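Rhea Catacutan
3/15/25

1/ Went to the Urklow open home this morning. The ad says "brand new kitchen and bathroom". I've now been to 16 of these since we started looking and I no longer believe the word new. Thread.
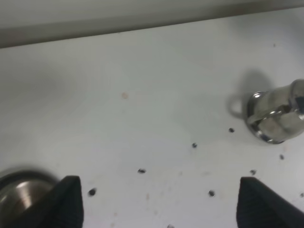
Macapagal replied: You're being harsh, the Urklow ones at least had the wiring redone. Ask for the certificate before you write them off.

2/ Fair enough, I did ask. The agent said it was "with the vendor". So is the building report, and so is the answer to when the roof was last looked at. The vendor must have a very full drawer.

3/ Here's my trouble with white on white on white. It photographs well and it hides nothing for long. I rented a place in Sadidbridge done up like that and by the second winter every join had gone the colour of weak tea. The landlord called it patina.

4/ What I want to know from a seller is dull stuff. Who did the waterproofing? Is there a licence number? Has anyone been under the floor? I get told about the "flow" instead.

5/ The price guide, while I'm at it. Listed at one figure in the window, another on the website, and when I rang, a third "based on strong interest". Strong interest was me and a couple who'd come to see what their neighbour's place might fetch.

6/ Someone will say get your own inspection. I have. Twice. Both times the house went before the report landed, so that's money spent learning about the stumps of a house I don't own. The second report ran to 73 pages. I can tell you a lot about the gutters.

7/ Also, 90 days settlement offered as if it's a favour. It suits the vendor, who hasn't found anywhere to go. Read who each term is good for before you say thank you.

8/ I'm not saying every flip is a dud. My cousin bought one in Wokine and it's been fine for nearly 5 years, apart from the laundry door. But she knew the tiler, and she'd seen the place with its walls off. Most of us get half an hour on a wet morning and a glossy brochure.

9/ For those asking, no, I didn't put in an offer. I've emailed for the wiring certificate and the waterproofing one. If they turn up I'll post it here and say sorry to Macapagal in public.

10/ Next one is a weatherboard with the original kitchen, brown benchtops and all. The ad says "renovate or detonate". First line of copy I've believed since May.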